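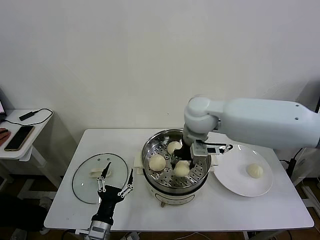 Pushpa Mishra wrote:

> Three weeks of no-knead bao dough and I'm sold. Leave it in the fridge for 13 hours, shape, steam 10 minutes. The flavour is miles ahead of the quick version and I won't go back. Has anyone tried it with the Medve flour?

Pushpa, I'm not convinced the fridge deserves the credit. You changed the flour the same week, didn't you? And the sugar went up, going by your June post.

I did a side by side with Rakent plain, same bag, one batch cold overnight and one risen on the bench for 49 minutes. My family couldn't pick them. The cold one was a bit yellower — not a selling point in my house.

Medve I've used once. Soft enough, but dear, and the "bao grade" on the bag means nothing that I can find.

If you do try it, keep everything else the same and get someone else to taste blind. Also, which yeast? Nine grams sounds like a lot for a slow rise.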